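Two months with the Tetora rental kit

I wanted to write this in July but the work was too much, so I do it now. Some of you asked me by mail if the Tetora kit from Vestine is worth the money for a person who is not an engineer. I had it in my rooms for two months, and I paid for it myself.

The kit arrives in two cases. In the first is the arm with the gripper, in the second are the base, the cables and a small camera which you fasten near the wrist. The manual is by a person with the name Kneževič, and it is the best part of the whole package. Every step has one drawing and one sentence. I needed 14 screws and one evening, and at nine o'clock the arm moved.

My plan was simple. I have many things which stand on poles and stands, and I wanted to know how the gripper holds a round, smooth shape. A box is easy for every gripper. With a pole the fingers must come from both sides at the same height, or it turns away from you. In the Tetora software you set the closing force from 1 to 100, and I would advise you to begin low.

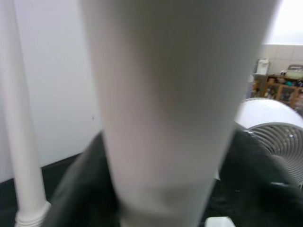 Can you use the kit without writing any code?

For simple grips you can do everything in the Tetora program, where you move the arm by hand and save each position with a button. If you want the arm to decide something from the camera, you will need to write a little Python.

The saved positions are limited to 1,000, and I did not come near to this number. What disturbed me more was the focus of the camera. It is fixed, so a thing between the fingers is always soft, and you learn to look at the background to know where you are. I wrote to Vestine about it and Euan Pringle from the support answered the same evening, very polite. He said that I can order another lens, but it costs extra.

Before this I tried the Mamari kit, which is cheaper and also louder. Its fingers are hard and narrow, and I did not trust them with anything painted. If you only want to learn the basics, Mamari is enough. I have extended the Tetora rental until the autumn, and next I will try the softer finger pads.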